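发件人：协作机器人规程讨论列表，编辑组
日期：2018-09-15
主题：Re: [规程] 第 6 章草案，家居台面环境下的腕部间隙与接触限值

各位：

对上一轮意见的答复见下，引文只保留需要回应的段落。

> Gavurora 现场组来信写道：
> 草案 6.2 把“固定物”和“可移动物”分成两类，分别给出接近速度。我们在台面
> 作业中遇到的问题是第三类：本体固定在墙板或立板上，但有悬出部分，受力后
> 会以安装板为支点传递力矩。挂杆、支架、龙头都属于这一类。按“固定物”处理，
> 速度上限够用，但没有规定接触后的处置；按“可移动物”处理，又允许推移，
> 这显然不对。
> 另外，6.4 要求腕部相机在整个接近段保持目标可见，没有说明末端执行器自身
> 进入视野时如何判定。

第一点接受。6.2 将增加“悬出固定物”一类，定义为：通过安装板或法兰固定于立面，且悬出部分在正常作业中可能与末端执行器或腕部外壳接触的物体。条款文字暂定如下：

6.2.3 对悬出固定物，末端执行器在距其任一表面 100 mm 以内时，接近速度不得超过 50 mm/s。
6.2.4 接触力监测阈值设为 25 N。超过阈值时应沿接近方向的反向退出，不得沿物体表面滑移退出。
6.2.5 不得以悬出部分作为定位基准。需要基准时，取安装板外缘或其所附立面。

6.2.5 的理由写在这里，不进正文。支臂与立杆之间通常有接头，接头的间隙和转角不受控，同一型号的两件产品也可能装出不同的杆位。安装板贴合立面，边缘清晰，重复性较好。Ukley 测试台上的对比数据已放在列表附件区，采用的是同一标定、同一光照，只更换基准选取方式。

第二点部分接受。6.4 的原意是防止“盲接近”，即相机在最后一段丢失目标后仍按旧位姿继续前进。要求目标全程完整可见不现实，腕部相机装在近处，视野小，长条形物体多半只能看到一段。

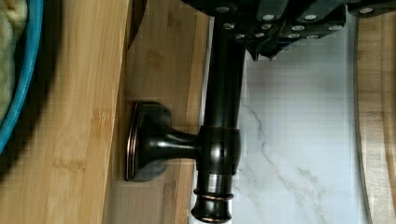 Revar 那边对这一条有不同看法：完整可见确实做不到，但“部分可见”如果不给下限，等于没有要求，实施方总能说看见了一点。建议规定必须可见的特征，而不是可见的面积比例。以墙装支架为例，至少应看到安装板的两条相邻边和支臂根部，杆端是否入画不作要求。面积比例在近距离会随位姿剧烈变化，写进条款以后没法验收。

这个建议编辑组倾向于采纳。6.4 拟改为：

6.4.1 作业前应为每类目标登记一组必见特征，数量不少于两个，且不得全部位于悬出部分。
6.4.2 在接近段任一时刻，必见特征应全部可见并可被识别。任一特征丢失超过 800 ms，应停止前进并保持位姿。
6.4.3 末端执行器及其附件进入视野的区域应预先标定为掩膜。掩膜区域内的像素不得参与特征识别和距离估计。
6.4.4 掩膜与必见特征重叠时，按特征丢失处理。

关于 6.4.3，Pruitt 曾提出掩膜可以在线生成，不必预先标定。目前不采纳。在线生成的掩膜要依赖分割结果，而深色、高反光的金属件与深色的执行器外壳在分割时容易混淆，油擦青铜一类的表面处理尤其如此：暗部接近黑色，凸起的环带又有偏红的亮反射，同一物体可能被切成几块。固定掩膜保守，但可以验收。更换附件后必须重新标定，这一条在 5.3 中已有规定，6.4.3 会加一个引用。

还有几处与背景材质有关的意见，一并说明。

（1）有人问竹木立面与石纹砖面相邻时，是否需要分别登记光照条件。不需要分别登记，但验收记录中应注明背景材质的种类。石纹的灰色细纹曾被误识别为物体边缘，这属于特征选取不当，通过更换特征解决，不通过调低检测灵敏度解决。

（2）图像压缩。草案没有规定压缩参数，只在附录 B 提到“足够的图像质量”。这个说法不可检验，将删除。替代文字是：用于特征识别的图像流，其压缩设置应与验收时一致，变更后重新执行 B.2 的测试。大面积浅色表面上的带状和块状失真会影响距离估计，B.2 的测试图样因此增加一块低对比度浅色区。

（3）作业区内的无关物品。台面上放有碗、布、砧板等物时，是否必须清空才能作业，上一稿写的是“应清空”。多个现场反映做不到，清空之后的测试结果也不代表实际使用。改为：无关物品可以保留，但应纳入碰撞模型；形状不确定的柔性物（布、海绵）按其外包络再外扩 50 mm 处理；盛放柔性物的容器，连同内容物按一个整体建模。

（4）竖放的板状物。靠立在墙面上的砧板一类物体，未固定时归入可移动物，适用 6.2.1，同时禁止从侧面接触。是否固定无法确认的，按未固定处理。

尚未解决的问题有两个。一是 25 N 的阈值对轻型支架可能偏高，尤其是只用胶粘固定的安装板。Gavurora 如有胶粘件的破坏试验数据，请发到列表，不要单独发给编辑组。二是 6.4.2 的 800 ms 取自低速台面作业，放到带移动底盘的设备上是否合适，没有数据。若收不到数据，正文将注明仅适用于固定底座。

修改稿计划在 12 月的版本中合入。对条款文字的意见请直接引用条款号，一封信只谈一条，便于归档。对 6.2.4 中退出方向的规定如有反对意见，请附接触力曲线和退出轨迹。

编辑组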